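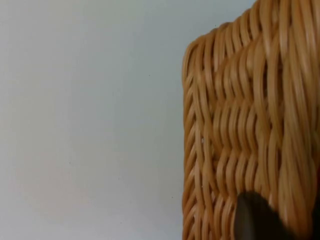
*Fig. 4. Wrist view, woven basket against plain wall. One finger in shot, bottom right.*

**4. Wrist camera check (do before every Dando run)**

1. Arm to start pose. Wait for the Hurkness panel to go green.
2. Open the wrist view. Should have wall on the left, weave on the right, like Fig. 4. All wall = wrong pose, go back to 1.
3. Find the basket's side edge. Near enough upright is fine.
4. Look for specks on the wall side. Wipe the lens, look again. Same place after wiping, write it in the log and carry on.
5. Set exposure to 200. Lock it.
6. Record 684 frames, arm still. Save as baseline.
7. Run the edge finder on the baseline only. Keep the score.

> **Note:** weave close to the lens goes soft. Dont refocus, the Wultesach results were all taken at fixed focus and we need to compare.

> **Caution:** mask the finger before step 7. Unmasked, the finder takes its outline for a basket edge and the score is useless. Mask file is in the Hallgrímsson folder, use the May one.

Score under 1000: repeat from 4. Still under, stop and tell Noeline Doolan befor touching the mount.

Step 6 changed July 19, 2021, old baselines not vaild.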